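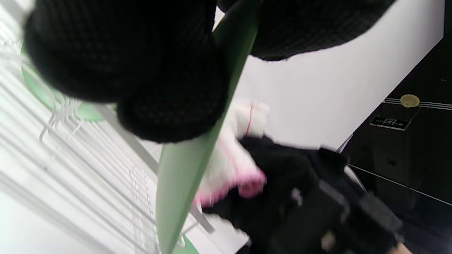 Black knits by the blinds, and something fluffy with a pink trim.

Kitchen & Laundry > Small Chores > Drying Up

September, by Kevser Dağdelen

We use cookies to remember your preferences and see which posts get read. Accept / Manage

I've been told for years that one good cloth will do the whole house. Dishes, counters, windows, lint off a black sweater. My sister-in-law swears by the Çetinkaya ones, the thick ones with a loop in the corner, and the listing she sent me had 3,533 reviews, nearly all of them five stars. I read a couple of pages. Most of them had been written the day the package came. "Arrived fast, very soft." Fine, but does it dry a plate?

So I bought a pack and used them for a month, and I'm still not a believer.

I'll start with sweaters, where the claim is weakest. Anything pale and fluffy that goes near black knitwear leaves some of itself behind. Mine did it on the first wipe. I had one lint-covered cardigan, and after five minutes of "lifting" with the cloth I had one lint-covered cardigan with white fuzz added. A waffle knit is worse than a flat one, as every little hole is somewhere for the fuzz to sit. I went back to the sticky roller, and I hang the black things well away from the towels now.

Dishes are a better case, and I tried to be fair about it. I used our everyday plates, some plain Bededero ones I've had since the last apartment, and dried half of dinner by hand and left half in the rack every night. I changed sides each evening so I couldn't blame the greasy ones. 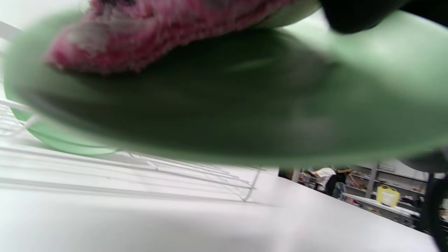
My trouble with plush cloths is that they feel like they're doing more than they are. You get a big soft handful, it slides over the plate, and you assume the water went somewhere. A flat cotton towel goes limp when it's had enough, so you know to get another. With a fuzzy pink-and-white one like this, all lump and loose fibers over the rim of a green plate, I wouldn't trust my fingers to tell me when to stop. Mine felt soft right up to the moment I noticed I was moving the same water from one side of the plate to the other. By the fourth plate there were streaks. By the sixth I'd gotten out the old towel.

They're also slow to dry themselves. I weighed one after dinner (yes, really, the kitchen scale was already out) and it was 215 grams. It was still damp at breakfast. The cotton towel, hung on the oven door at the same time, was ready to use again. The label says "quick dry," and I'd like to know compared to what. A bath mat?

Then there's the rack. The Branamer wire rack I have is nothing special, but plates standing up in the slots dry without any help from me, and they don't pick up fibers doing it. I timed it one evening when there was nothing on: 41 minutes until the last plate had only a drop left along the bottom edge. I spent those minutes sitting down. When I dried the same load by hand I was done sooner and in a worse mood.

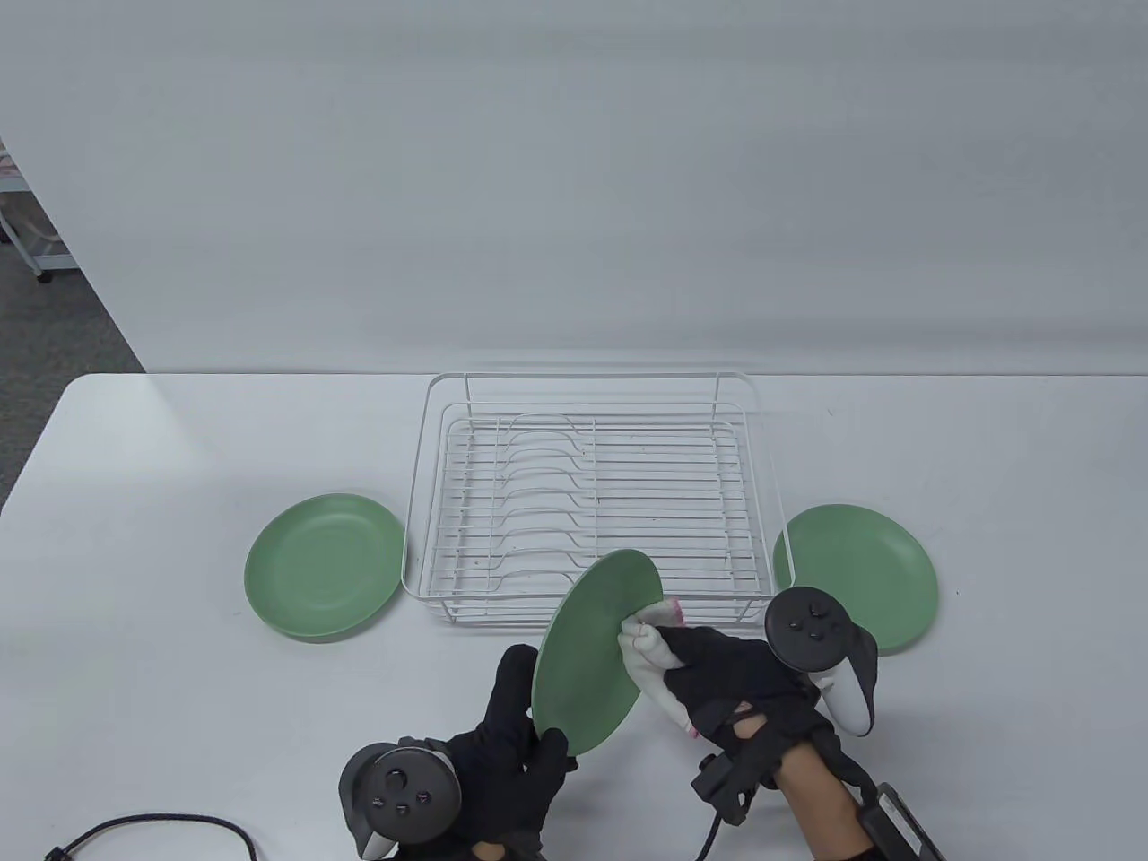
What the rack can't do is bowls with a deep foot, which hold a little puddle however you lean them, and it can't do anything about hard water. We have hard water. If I leave glasses to drain they get spots, so those I do by hand with a thin linen cloth. Plates I don't care about. A spot on a dinner plate is going to be under potatoes.

I wrote to Rusar, the store that sold me the pack, and asked how many washes before they stop shedding. I got back 657 words on the history of microfiber and a discount code. No number of washes. I did wash them three more times on my own, without softener, which everybody says is the secret. They shed less. They still shed.

The one place I've kept them is the bathroom faucet, where they do give a nice shine and there's no food involved. One is under the sink for spills. The rest of the pack is in a drawer until my sister-in-law's next visit, when I suppose I'll have to have one out on the counter.

If you have a plush cloth that really dries a full load of dishes, tell me which one and how old it is. I don't want to hear about it if it came in the mail yesterday.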